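Ask Deepika Nambiar whether a machine can tidy a kitchen drawer yet, and she laughs before she answers.

"One drawer? Mine? On a good day, yes," she says. "Your drawer, which it has never met? Come back in a while."

By Kumaresan Kandasamy
Apr 16, 2021
25 comments | 100 shares

Nambiar runs a small team at Plundach, a company in Bridmont that works on household and workshop chores for robots. I went to see her because I've written a lot of breathless stories about robot butlers over the years, and I wanted to hear from a person who spends her days on the dull end of it: picking things up, hanging things on hooks, putting things back where they came from.

It turned into one of the most cheerful conversations I've had about technology in ages. Nambiar trained as a machinist and still talks like one. She wants to know what a thing weighs and where you'd hold it.

"People ask me about cooking," she says. "They want to know when it'll make dinner. And I say, well, first it has to get the whisk off the hook without bringing everything else along with it. I find that part thrilling! I know I'm in a minority."

Her team's approach is to let people do the chore first, using grippers they hold in their hands, so that the robot has something to learn from. She likes this because a person brings all their habits along. Ask two people to hang up a whisk and they'll do it two different ways, and she wants both of them.

"You watch your own hands and you realize how much you fix as you go," she says. "You come in a little crooked, you nudge it, you let it swing, you grab again. I never knew I did that until I had to do it with two fingers and no wrist to speak of."

A rack, a whisk and a carving tool, all on the same tabletop: 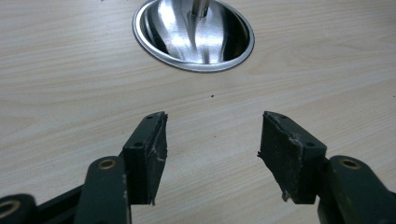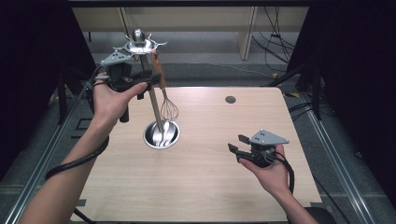
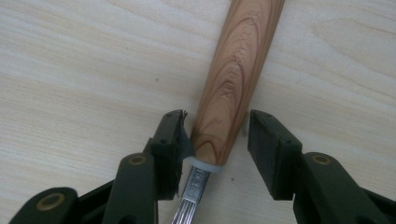
I asked which objects give her the most trouble, expecting her to say glasses or eggs. She went straight to anything long with its weight at one end.

"A handle is a lovely thing to grab, it's made for grabbing," she says. "But then the other end wants to go somewhere. It tips, it turns in your grip. You and I squeeze a bit harder and don't think about it. A machine has to notice first."

Shiny metal is the other headache. A polished surface looks different from every angle, and a camera can read a reflection as a thing that's really there — a second spoon, say, where there's only one. Nambiar says a program the team calls Pai used to go after reflections "with total confidence," and she still tells that story to new hires. The version they're running now, Pukier, is calmer about it. Back in March it had a long run of clean pickups from a jumble of utensils, and she went home and told her whole family.

So what about the shop floor? I'd assumed factories were far ahead of kitchens, and in one way she agrees. If the same part shows up in the same spot all day, machines have had that handled for decades. What they're still bad at is the bench at the end of the shift, with the tools lying wherever people dropped them.

"That's a chore, right? Cleaning up the bench is housework," she says. "It's the same problem as the kitchen, only the stuff is sharper. I did that job for two years as an apprentice and I'd have been very glad of some help."

She won't give me a date for any of it, though I tried more than once. The nearest I got was a ranking. Putting a known object back in a known place is close, she thinks, and sorting a mixed pile is harder but moving fast. Laundry she waved away with both hands. Washing a greasy pan made her wince.

And speed? "Slow," she says, very happily. "You could do the drawer and have a coffee and read the paper before it's finished. But you'd be reading the paper, wouldn't you? I'd take that deal."

I would too. Before I left she had me try a pair of the grippers myself, and I dropped a wooden spoon twice before getting it where it was supposed to go. Nambiar clapped anyway, then asked if I had time for another go.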